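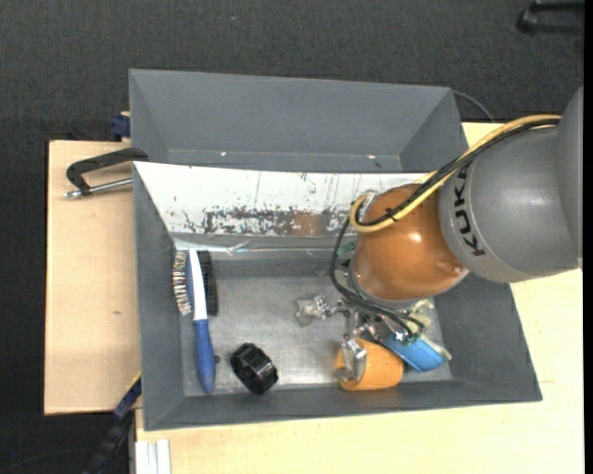 Natural dye notebook: madder, batch 3

Tuesday, October 22, 2024

Print this entry | E-mail this entry

Third go at the madder. Batch 1 was brick, batch 2 was a sad salmon, want a proper red this time. Wool is the Pridberg two-ply, same cone as before, so at least that's one thing held still.

Skeins wound last night, tied loosely in four places with cotton. Tied too tight in May and got white rings at every tie, still annoyed about it. Scoured this morning, plain soap, slow heat, left to cool in the pot. Water came out yellower than I expected for wool that's sold as clean. Scoured again. Second water fine.

Mordant

Alum plus a little cream of tartar. Weighed the dry wool before scouring: 900 grams. Alum at the usual percentage, see inside front cover, haven't changed it. Dissolved in a jug of hot water first, then into the big pot, then wool in wet. Brought up slow over an hour, held an hour, heat off. Nuanchan says leave it overnight in the mordant and she is probably right but I want the pot back. Compromise: left it till after lunch.

Note for whoever uses the big pot next, the lid handle is loose again. Use a cloth.

Madder

Roots from Lerneta, the chopped kind, the bag that's been open since spring. Smells fine, sort of sweet and earthy. Rinsed them in cold water and poured off the first rinse to lose some of the yellow and brown. Then soaked in warm water. Kept the rinse water in a jar because Sombat wants to try it on silk scraps.

Whole argument again about chalk. Our tap water here is soft and madder likes it hard. Batch 2 had no chalk. Batch 1 had chalk but I let it get too hot so that told us nothing. This time a spoonful of chalk stirred in with the roots and NO going over temperature.

Temperature log, dye pot

Start: 33 C, wool in
Held under 40 C for the first stretch, lid on, stirring when I remembered
Then up a bit at a time to 60 C
Held there. Did not walk away this time!!
Heat off, lid on, towels round the pot

Thermometer is the long glass one, not the clip-on. Clip-on read high against boiling water last week and I don't trust it. Put a strip of tape on it saying so. If the tape is gone, still don't trust it.

Looked in after the first hold, and the color was already deeper than batch 2 ever got. Orange side of red while wet. Went redder as the heat came up. Roots are in a net bag this time instead of loose, so no picking bits of root out of the yarn all evening. Downside, the bag sat on top of one skein and I think that one is going to be patchy. Should of moved it around more.

Skein A: chalk, full time
Skein B: chalk, pulled early for comparison
Skein C: the patchy one, probably
Skein D: saved back with mordant only, undyed, for the exhaust bath tomorrow

Fibre tags: used the waterproof paper ones. Pencil. The marker ran in May and I had two skeins with no idea which was which.

Iron

Tempted to dip one end of B in iron. Small jar of the iron water is on the top shelf, labeled, lid taped. Separate pot, separate spoon, the old enamel one with the chip. Please please do not use it for anything else, that is how the weld went olive. Decided against for today, too tired to do it carefully. Maybe Thursday.

Costs, since I keep getting asked: roots were most of it. Order number is 3535 if we need more from the same lot. Would rather use up the same lot before switching to Khumalo, their roots are ground finer and would wreck the comparision.

To do

- rinse A and B once cold, not before
- dry in the shade, back rail
- wash test with the Ullden soap on a short length of each
- light test strips, half covered with card, south window, check in a few weeks
- dry the spent roots, don't toss, there's pink in them yet
- card with snips of all three batches side by side for the wall
- buy chalk

Is the red I'm after even a wool red? The sample I keep holding up is cotton, old, and was probably done with about nine more steps than I have patience for. Ask Nuanchan where that piece came from. She thinks oil was involved.

Stopping here, pot still warm.

Comments (3)

Nuanchan Sukprasert: Oil yes, and several rounds of it. Don't start. Your wool red will be nice on its own terms. And do leave the mordant overnight next time, the penetration on a two-ply is better, cut one and look at the middle.

Sombat Srisuk: Took the rinse jar. Silk went a sort of apricot with no chalk at all. Pinned two bits on the board. Is there any more?

Nuanchan Sukprasert: Also who has the good scale. It isn't on the bench.

Contact the dye room | Copyright the authors, ask before reprinting | Back to top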